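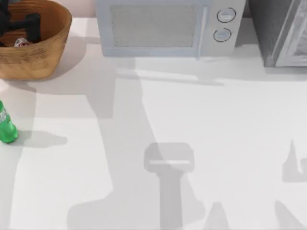
FOR IMMEDIATE RELEASE

Buvlow Opens Its Simulated Kitchen to People Who Have Never Driven a Robot

ISAU, 8/15/25 -- Buvlow, which makes software for teaching two-armed robots by remote control, today released Trediso, a simulated kitchen in which a person at a desk can work a pair of robot arms through a household chore while the system records every move. The release comes after a long period in which the company's own engineers did the chores themselves, and in which their standards for putting away groceries were found to vary.

Trediso runs on an ordinary workstation. The operator holds a small hand controller in each hand, one per arm, and squeezes to close a gripper. Everything the arms do is logged along with the views from the simulated cameras, and the result is saved as a demonstration that a learning system can study later. The counter is stocked with the sort of things that end up on counters: a microwave, a basket with too much in it, a green bottle standing off by itself. Light comes from above and the arms throw shadows over a good part of the white worktop, as real ones do. Early testers asked whether the shadows could be switched off. They can, but the company would prefer that they stay on, as robots trained in shadowless kitchens have tended to take the first real shadow they meet personally.

The starter library contains 3000 demonstrations covering 140 tasks. All were recorded by hand. Buvlow did consider generating the whole set automatically and still sells a tool that does so, but customers kept asking for the human ones, including the attempts where the operator reaches for a handle, misses it, backs up and tries again. These recoveries are labeled in the library and can be filtered in or out. A robot that has only seen perfect reaches has very little to go on after a bad one.

New operators need around 60 minutes of practice before their recordings are worth keeping. The first part of that time is generally spent discovering that two arms can run into each other. Trediso pauses when they do, shows the operator where the contact happened, and offers to rewind to the last good position. Rewound sections are kept in a separate file, which the operator may delete in private.

Also in this release:

Shared sessions, in which one person drives the left arm and another the right. Buvlow recommends this for training purposes and does not recommend it for couples.

Hand guiding for real arms. Customers with hardware on site can take hold of an arm and move it through a task directly, then load the recording into Trediso and replay it on the simulated counter.

Object shuffling. Items can be moved to new starting positions between recordings, so that a robot doesn't learn that the bottle always lives on the left.

A slow mode, at a quarter of normal speed. It was built for lids. Most people leave it on.

Willems, a maker of light-duty robot arms, is the first hardware partner. Recordings made in Trediso can be played back on Willems arms without conversion, subject to the reach limits of the model in use. Support for other makers' arms is planned for November. Buvlow advises customers to empty the real counter of anything breakable before the first playback, and to stand somewhere else.

Trediso is available now by annual license in 4 sizes, from a single desk to a full operator room. Schools and university labs may use the single-desk version free of charge for coursework. A trial copy with a limited set of tasks can be requested from the Buvlow sales office.

About Buvlow

Buvlow develops teleoperation and demonstration software for robot arms. The company is based in Isau, where its office kitchen has one microwave, operated manually.

Press contact: Buvlow Communications, Isau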